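About Stinham

Stinham is a small shop that teaches robot arms to do hand work by having a person do it first. We don't build the arms. We show them the job, over and over, by remote control or by taking hold of the arm and moving it through the motions, and then we check whether any of it stuck.

We started out testing other people's claims. A company would say its arm could learn to sort parts from 16 demonstrations, and the buyer would pay us to find out. Most of the time the arm could sort those parts, on that table, in that light. Move the bin a hand's width and it went back to grabbing air. We still do that kind of testing, and it still makes up a good share of our bills.

What we do

Our operators sit at a pair of hand controllers and drive two arms through simple pick and place work. Toy food and bowls get used a lot. They're cheap, they come in odd shapes, and a dropped one costs us nothing. The surface changes from one batch to the next, and so does the background, since a policy trained against a bare white wall tends to learn the wall.

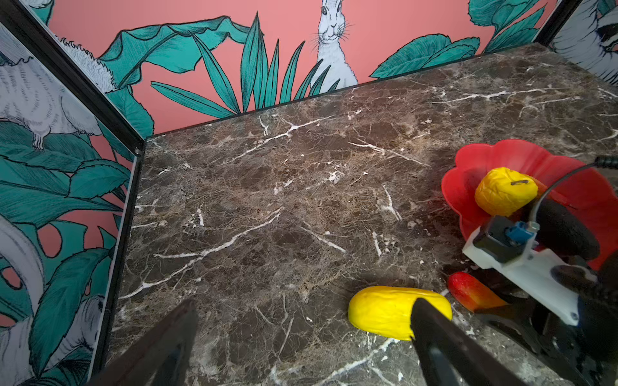

A long, rounded shape is harder to pick up than people expect. It rolls when one finger touches it early, and an operator who is tired will nudge it into place without noticing. The robot then learns to nudge. We keep those takes but we label them, and a client who wants only the clean ones can have only the clean ones. Our view is that the clean ones are overrated.

Our largest set so far is called Foren. It holds 1,472 demonstrations, of which 262 are marked as failed or doubtful. We have been asked to leave that second number off our web page. It stays.

What we won't tell you

We won't tell you that a robot "understands" a task because it copied one. We won't quote a success rate without saying how the objects were laid out and who laid them out. If you ask for 800 demonstrations and we think your gripper is the problem, we'll say so before we take the money. A few clients have gone elsewhere after that talk, and one of them came back.

Our tools

Wouters is the remote control setup our operators use every day. Gravura is our review software, where a second person watches each take and argues with the first one's label. Neither is for sale. Both have bugs we know about and probably some we don't.

Working with us

Send us the task, the arm you have, and a video of it going wrong. The last one is the most useful. We visit your site once before quoting, and we'd like to see the real table with the real clutter on it.

Page last updated April 5, 2026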